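Tuesday, 6:40 a.m.

Kitchen thermometer at 66 degrees before the kettle went on. Window over the sink open two fingers overnight. Fruit check done first, as I have been doing since the move to Husgate, and I am writing it up before work for once.

The background, so I can follow this when I read it back. At the old flat in Idthorpe the fruit lived in a deep glass bowl on top of the refrigerator. Warm air from the compressor went straight up the back and sat there. Bananas bought green were past eating in 4 days, and the underside of the bottom one was always soft before the top ones had turned. I blamed the store for most of a year. The bowl had as much to do with it as the heat. Steep sides, no airflow, all the weight of the bunch resting on one or two contact points.

The replacement is the shallow wicker one from Lill, the fan-shaped one that comes to a blunt corner. I had passed it over twice for being too small. It holds very little, and in practice that has improved things, because I buy less. It sits on the white table, well away from the stove and out of the sun until late afternoon. The weave lets air under the fruit and the floor gives slightly, so the load is spread out. A bunch can go in diagonally with the stem over the rim.

Down to two bananas this morning. The longer one is a full, even yellow with a few faint spots low down, still greenish at the tip. The other is a shade paler. Stem end browning and mottled, to be expected. I put the longer one down for today and the paler one for tomorrow or the day after.
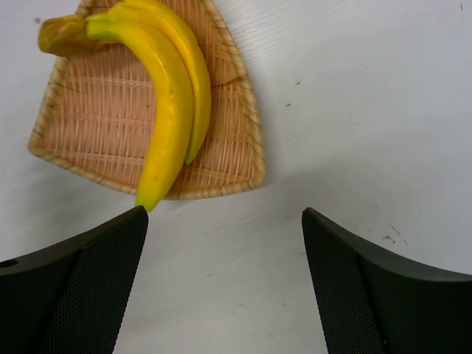

Lill wrote back overnight about the basket, and the answer was that wicker should never be washed under the tap, only brushed out dry and wiped with a cloth that has been wrung until nothing drips from it, and that any dark strands in the floor should be pressed with a thumb every few months to see whether they move. If they move, the strand has split and will snag. They also said a hook is better than any basket for bananas and that they sell one.

I am not buying a hook. It does one job and takes up the same footprint. The advice on washing I will follow, as I had been planning to rinse it on the weekend. There are a few dark lines on one side of the floor and I will do the thumb test tonight when the basket is empty or nearly so.

Other kitchen items. The Teletti scale is reading high again. The 600 gram bag of rice came up as 622 unopened, and 1,000 grams of water measured in the jug showed 1,031. That is more than the packaging and the jug can explain. New batteries first, then recalibrate with the 2,000 gram weight, which I think is in the box marked CABLES. If it still drifts after that I will go back to cups for bread and accept the results.

Wiped down the table before coffee. There is a pale ring near the wall end that does not come off with soap. Try baking soda paste, ten minutes, then a damp cloth.

To buy: batteries (AAA), oats, dish soap, lemons if they are firm. No bananas until Thursday — the last overlap left me with three going brown at once and a loaf I did not want.

Kettle needs descaling. Left it again.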